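Stationery and Small Papers: A Gallery
Binley Study Rooms

The Binley rooms keep a working collection of cards, folders and seals for the use of members. Selected items are presented on this page.
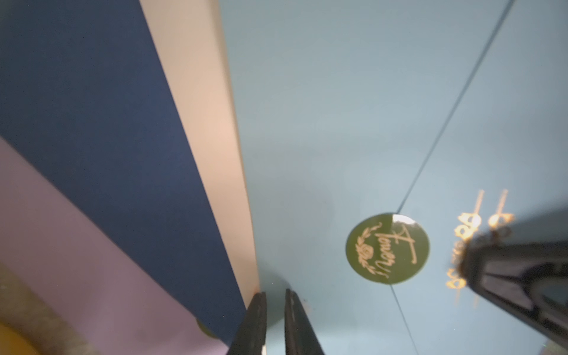
Members may consult the collection on any weekday. Requests should be made at the Fladgate desk, quoting shelf 37.

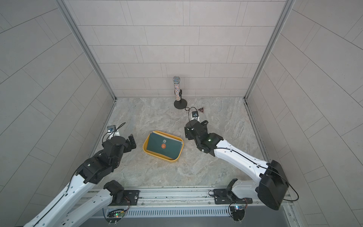 Dark green cover with two round stickers, in a yellow tray.

Cards are stored flat and apart from the folders.
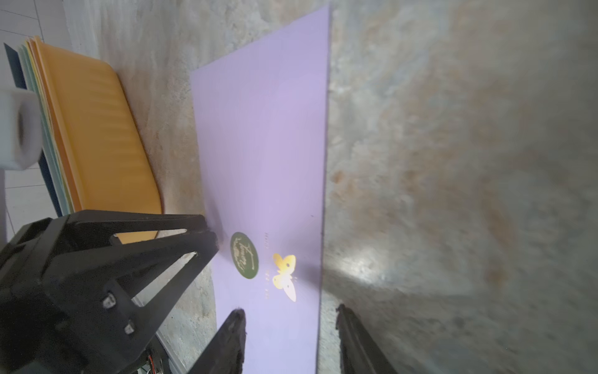 Lavender card with a dark olive-green seal and a gold foil butterfly.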